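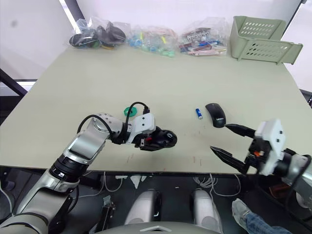 Souris en l'air côté bras gauche, pince droite ouverte en attente

Comparatif doigts Proreck / doigts Gramano sur tâche « pile dans la souris »

tournevis_mou
Salut à tous, je reprends un fil à part vu que l'autre partait dans tous les sens. Depuis juillet on essaie de choisir une bonne fois les doigts de nos pinces parallèles, et comme pièce de test j'ai pris ce qui m'énerve le plus : des souris sans fil. C'est lisse, c'est bombé, ça brille, et ça n'a pas deux faces parallèles (enfin si, mais jamais là où on voudrait). Le but final c'est de prendre la souris, la poser sur le dos et mettre une pile AA dans le logement.

J'ai fait 103 prises avec les Proreck nus et autant avec les Gramano à patins texturés. Résultat : 40 glissades avec les premiers, 9 avec les seconds. Je compte comme glissade tout ce qui bouge assez pour que je doive reprendre la pose, même si la souris ne tombe pas. Effort de serrage identique, même contrôleur (un Amini, le petit modèle), et les mêmes souris dans le même ordre.

Donc pour moi c'est plié, je pars sur les patins. Mais je veux bien des avis avant de commander pour les deux bras !

Grospignon
Pas convaincu. Tu compares des doigts nus et des doigts à patins, forcément les patins gagnent sur du plastique brillant. Colle le même revêtement sur les Proreck et refais ta série, là on pourra causer. La géométrie des Proreck est bien meilleure pour passer entre deux objets, et sur une table encombrée ça compte.

tournevis_mou
Pas faux pour le revêtement. Par contre la géométrie, sur une souris retournée, je ne vois pas trop le gain. Ce qui compte c'est d'arriver bien symétrique des deux côtés de la coque, et pour ça j'ai surtout besoin d'une bonne image au poignet. Quand je me centre sur la molette et le logement de pile 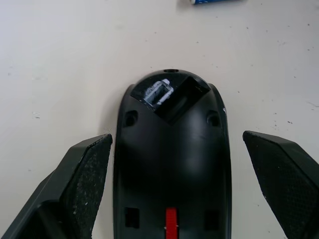
les deux doigts arrivent à la même hauteur sur les flancs et je serre sans que ça pivote. Si je me cale sur le contour de la coque c'est la cata, les reflets sur le bord brillant font sauter la détection d'un cycle à l'autre – j'ai perdu une soirée entière là-dessus. Après, les souris noires sur table blanche c'est quand même le cas facile, je me plains pas trop.

ayana.k
Bonjour, Ayana Kahsay, j'avais fait des essais du même genre chez Neddale (on triait des télécommandes, même combat). Deux remarques.

La première, tes patins vont s'encrasser. Chez nous ils prenaient la poussière très vite et l'adhérence baissait avant qu'on voie quoi que ce soit sur les courbes de courant. Un coup d'alcool isopropylique tous les matins et ça repartait.

La deuxième, je serais curieuse de savoir comment tu gères la pile. Prendre la souris c'est une chose, mais pour enfoncer la pile contre le ressort il faut un doigt assez raide, et un revêtement mou te mange une partie de l'effort. On avait fini avec des patins seulement sur la moitié haute et le bout laissé nu.

Grospignon
+1 pour le bout nu. Et ça va dans mon sens, merci Ayana :)

tournevis_mou
Haha, je te vois venir. Merci Ayana, j'avais pas pensé au nettoyage du matin, je note.

Pour la pile : j'approche à plat dans l'axe du logement, je pose le côté ressort d'abord et j'appuie sur l'autre bout. Quand l'angle est bon ça rentre bien, sinon la pile roule et va se balader sur la table. Pas de statistiques propres là-dessus, je n'ai pas séparé les échecs dus à la vision des échecs dus aux doigts. C'est bête, il faudra que je reprenne mes journaux.
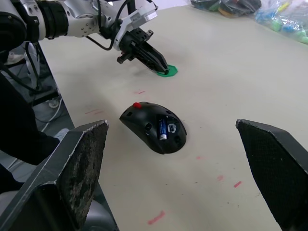 Pile bleue dans le logement, vue du poignet, avec l'autre pince au fond

Zibeline
Je débarque, question de débutante : pourquoi deux caméras de poignet ? Une seule en hauteur ça ne suffit pas ? Je monte un petit poste à un bras et j'aimerais éviter de payer deux fois.

tournevis_mou
Pour attraper, en hauteur ça passe. Pour la pile, chez moi, non : dès que le bras est au-dessus de la souris il me cache le logement, et c'est pile (pardon) le moment où j'ai besoin de voir. Avec un seul bras je prendrais une caméra au poignet et une fixe pas chère à côté.

Grospignon
Pas d'accord, une bonne caméra fixe bien inclinée et un étalonnage sérieux, ça fait le boulot. Les caméras de poignet, entre les vibrations et les câbles qui s'arrachent, j'en ai ma claque. J'en ai changé 2 depuis le printemps.

ayana.k
Ça dépend surtout de la tolérance. Zibeline, c'est quoi ta pièce ?

Zibeline
Des bouchons de flacons à visser, rien de très fin.

ayana.k
Alors commence avec la fixe, tu verras bien.

tournevis_mou
Bon, de mon côté je colle le revêtement sur les Proreck, bout nu, et je relance 103 prises avec le même réglage de l'Amini. Grospignon, si tu as raison je mettrai les chiffres ici quand même, promis. Quelqu'un a une référence de colle qui se décolle proprement ? La dernière m'a laissé des traces partout et j'ai dû poncer.

Grospignon
Double face fin, pas de colle. Et dégraisse avant.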